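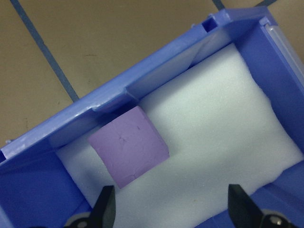 Foro Grulitz > Taller y automatización > ¿Hacen ya las máquinas las tareas de casa o de taller?

Publicado por Hywel Jenkins en junio
3410 visitas · 62 comentarios · Compartido 292 veces

Este sitio utiliza cookies propias y de terceros. Si continúa navegando, acepta su uso. Aceptar | Configurar

Hywel Jenkins
Abro hilo porque en el otro se estaba mezclando todo. La pregunta es sencilla: si hoy, con lo que se puede comprar, un brazo puede encargarse de una tarea pesada de taller o de casa sin que haya una persona al lado. Hablo de sacar piezas de una caja, pasarlas a una cinta, recoger una mesa, vaciar un lavavajillas.

En Fillotent llevamos tiempo con lo primero. Dos brazos, una cinta corta, una caja de plástico y cubos de espuma. El brazo de un lado trabaja con la caja y el del otro con el extremo contrario de la cinta. Parece poca cosa y lo es, pero casi todo lo que falla en una casa falla también ahí: el cubo queda de canto, se arrima a la pared de la caja, la pinza no cabe entre el cubo y el borde.

Mi opinión es que para el taller ya vale si uno acepta preparar el sitio. Para casa, no.

marta_torno
De acuerdo en lo del taller, con matices. Nosotros tenemos un brazo cargando un torno desde hace años y nadie lo llama inteligente. Va a un punto, cierra, sale. El problema empieza cuando las piezas vienen revueltas. En cuanto la pieza puede estar en cualquier postura dentro del cajón, el precio se multiplica y el que lo instala pasa aquí media vida.

¿Cómo tenéis puesto el brazo respecto a la caja? Lo pregunto porque a nosotros el borde nos daba más guerra que la pieza.

Hywel Jenkins
El brazo entra por encima, desde un lado, y la pinza va de dos dedos. Uso el cubo morado y el amarillo para que la cámara distinga bien uno de otro. Cuando el morado se va a la esquina y se apoya en la pared, hay que corregir el ángulo de entrada antes de bajar.

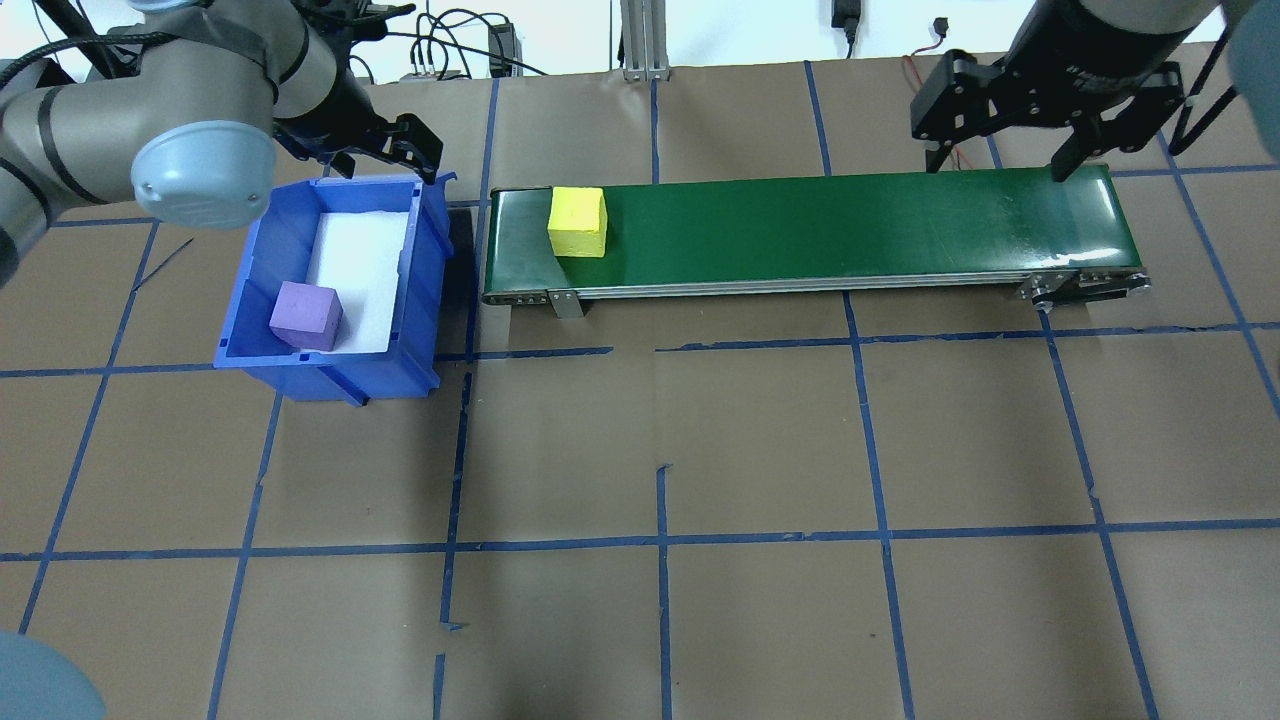
Lo que le pido a la célula

1. Coger un cubo de la caja sin tocar la pared.
2. Dejarlo en la cinta sin que ruede.
3. Que el segundo brazo lo recoja al otro extremo.
4. Si falla el agarre, que vuelva a mirar antes de repetir.

El punto 4 es el que más trabajo da. Repetir el mismo movimiento a ciegas lo hace cualquiera.

Perico_Ospina
Pues yo no lo compro. Un cubo de espuma se deja coger de cualquier manera: cede, no resbala y no se rompe. Probad con un tenedor mojado o con un calcetín y luego hablamos. En mi taller de Ospina tenemos bolsas de tornillería y ahí la pinza de dos dedos no tiene nada que hacer.

marta_torno
Perico, para tornillería hay alimentadores vibratorios desde antes de que naciéramos tú y yo. No hace falta un brazo.

Perico_Ospina
Justo a eso voy. Lo que se automatiza bien se automatiza con una máquina hecha para eso. El lavavajillas es un robot doméstico y nadie lo discute. Lo que no veo es el brazo universal que lo llena y lo vacía.

jcarlos_b
Yo sí lo veo, pero más despacio de lo que dicen los anuncios. Mi empresa, Wirero, monta puestos de embalaje y en los últimos proyectos la programación la hacemos en una fracción del tiempo que antes. Antes había que enseñar cada punto. Ahora se graban demostraciones con una persona moviendo el brazo y se entrena con eso. Sale un comportamiento menos exacto y bastante más tolerante.

Lo malo es explicárselo al cliente. Está acostumbrado a que una máquina haga lo mismo siempre, y aquí le tienes que hablar de porcentajes.

Hywel Jenkins
Eso nos pasa también. Y otra cosa: la posición de la caja importa muchísimo. Si la pones con el frente girado, o la cambias de lado respecto a la cinta, un sistema ajustado a mano se pierde. Uno entrenado con variedad suficiente aguanta más, aunque tampoco hay que pedirle milagros. Dejo otra vista, con los dos cubos dentro de la caja.

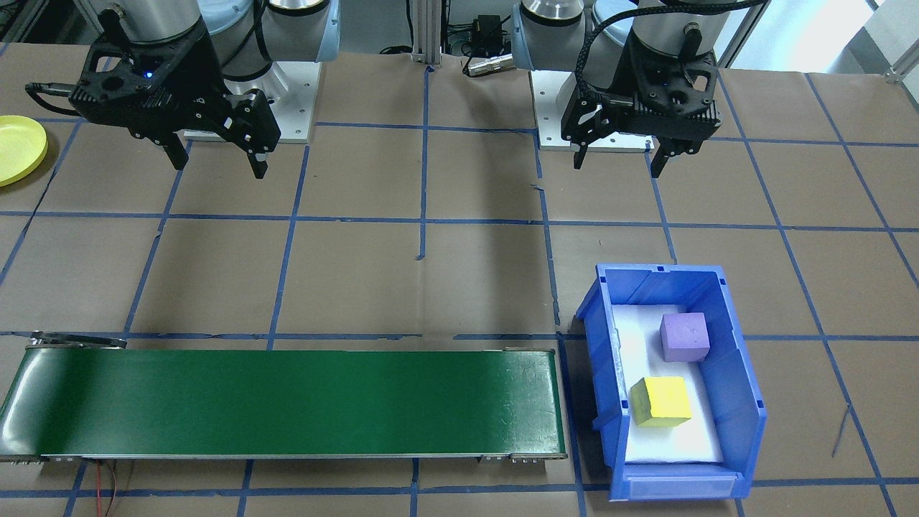
Tiempo de lectura: 2 minutos

Sigo aquí, que se me ha cortado el mensaje. Las costumbres que nos han servido:

- Forrar el fondo de la caja. Con espuma blanca los colores destacan y la pinza tiene algo de margen si baja de más.
- Marcar la superficie en cuadros. Así se anota dónde estaba cada cosa y se puede repetir una prueba.
- Sujetar los cables del brazo antes de empezar la jornada. El día que uno se engancha se acabó la sesión.
- Apuntar los fallos con la misma atención que los aciertos.

Nada de esto lo tiene uno en la cocina. De ahí mi respuesta para casa.

lola_m
Leo desde fuera, no soy del gremio. Tengo a mi madre en casa y lo que me haría falta es algo que recoja lo que se cae al suelo. ¿Eso está más cerca o más lejos que lo de la cinta?

jcarlos_b
Más lejos. El suelo es grande, hay alfombras, hay patas de sillas y hay una persona andando. Solo por seguridad ya cambia todo. Una pinza de mango largo de ferretería te resuelve más hoy.

Perico_Ospina
Por una vez coincido con jcarlos.

lola_m
Pues vaya. Gracias por la claridad, de todos modos.

marta_torno
Vuelvo a lo de la caja. Hywel, ¿la cámara la lleváis en la muñeca o fija? En nuestro caso la fija se quedaba tapada por el propio brazo justo al bajar.

Hywel Jenkins
Las dos. La de muñeca ve el fondo de la caja y los dedos a la vez, que es lo que hace falta en los últimos centímetros. La fija da el contexto. Si tuviera que quedarme con una, la de muñeca. Desde ahí se entiende bien hasta dónde llega cada pared, con la espuma puesta y sin cubos encima.
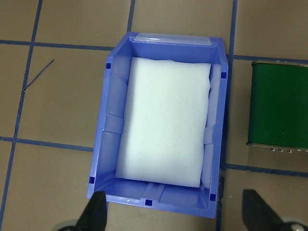 marta_torno
Me convence a medias. La de muñeca se ensucia, y en un taller con taladrina no dura limpia ni una mañana. Para espuma y cubos, perfecto. Para mecanizado habría que soplarla cada poco, y ya estamos otra vez con una persona al lado.

Hywel Jenkins
Ahí no tengo experiencia, nosotros trabajamos en seco. Si pruebas con un soplador automático, cuéntalo en el hilo.

Perico_Ospina
Yo mantengo lo dicho. Cuando alguien traiga un brazo que me separe bolsas de tornillos mezcladas, le invito a comer en Ospina.

jcarlos_b
Mándame por privado una lista de las bolsas, con medidas y material. No prometo nada, pero la semana que viene tengo un hueco en el banco de pruebas.

Perico_Ospina
Te la paso esta tarde.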